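Filed under: Van & Camper Care, Workshop Tips

Keeping an older camper van dry and tidy over winter

Most of the trouble with a camper shows up in the first warm weeks, when the doors are opened after months of standing. A slow afternoon in January is a good time to go through the list below. These notes were written around a Druvedano pop-top with 219 thousand miles on it, but they suit most vans of that size.

Paperwork and small items

Take the registration, insurance card and campground passes out of the glove box. Paper left in a cold van curls and sticks together. A card holder with clear sleeves is enough for the lot. Wipe the sleeves with a barely damp cloth and let them dry open before anything goes back in. Clean a faux-leather cover with mild dish soap in water. Skip furniture polish, which leaves a film that picks up dust.
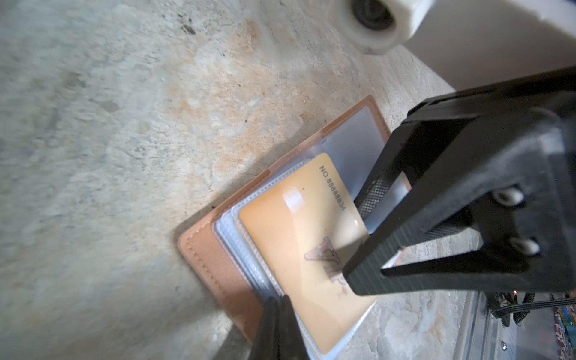 Door and roof seals

Wash the rubber with plain soapy water, dry it, and rub in a thin coat of silicone grease. Go around the pop-top seal twice. If the rubber has gone hard at the corners, order the seal now. The one for our roof measured 267 inches end to end, and Urrutia sells it by the foot. Buy a little extra and trim it after it has settled for a night.

Curtains and cushions

Bring cushions indoors if there is room. If they have to stay in the van, stand them on edge with a gap behind. Wash curtains cold and hang them straight from the machine. Rust marks from old hooks will usually lift with lemon juice and salt, left on for up to 3 hours and rinsed well.

Leather and snaps

Key sleeves, knife sheaths and tool pouches dry out on a dashboard. Brush off the grit first, paying attention to the stitching, then work in a small dab of conditioner with a soft rag. We use the Lurkano balm, but any plain one will do. Snaps that have become stiff need a touch of candle wax on the stud. Do not use oil here, as it soaks into the leather around the metal and leaves a dark ring.

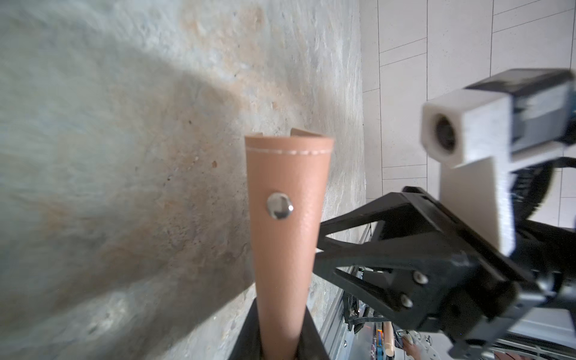
Leather sleeve with a metal snap and pale stitching.

Sink and water tank

Drain the tank with the van parked nose up, then open both taps and leave them open. Pour a cup of white vinegar down the sink and flush it through. The foot pump on the Bideck sink unit holds water even after the tank is empty, so press it until it only blows air.

Battery

Disconnect the leisure battery, negative side first, and keep it on a shelf in the garage. Charge it every three weeks. Clean the terminals with baking soda and an old toothbrush, and dry them before refitting.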